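Why Is a Cardboard Box So Strong?

I love boxes. When a package comes to my house, I get excited about what's in it, sure, but then I keep the box! I once lived in one for a whole afternoon in January (it had been a dryer box, and I had snacks).

So how can something made of paper hold a pile of heavy books? Find an old box and tear off a corner. Ask first! Now look at the torn edge. See the wiggly line in the middle? That's a sheet of paper bent into waves, and it's glued between two flat sheets. The waves are called flutes, and they make lots of tiny arches, like little bridges all in a row. Arches are great at holding things up.

Try it yourself. Lay a flat piece of paper across two cups and put a coin on it. Droopy, right? Now fold the paper back and forth like a fan and try again. My fan held 16 pennies before it flopped.

Most boxes have 4 flaps on top and 4 more on the bottom. The bottom ones get taped shut, and the top ones stay open until everything is packed.
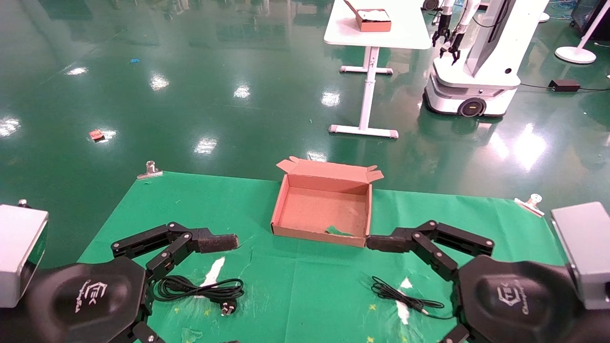
An open box with its top flaps folded back, and two black cables in front of it on a green cloth.

When you're done with a box, flatten it and recycle it. The paper gets mashed up with water into a mushy soup called pulp, and the pulp can be made into new paper. Or do what I do and build a fort first!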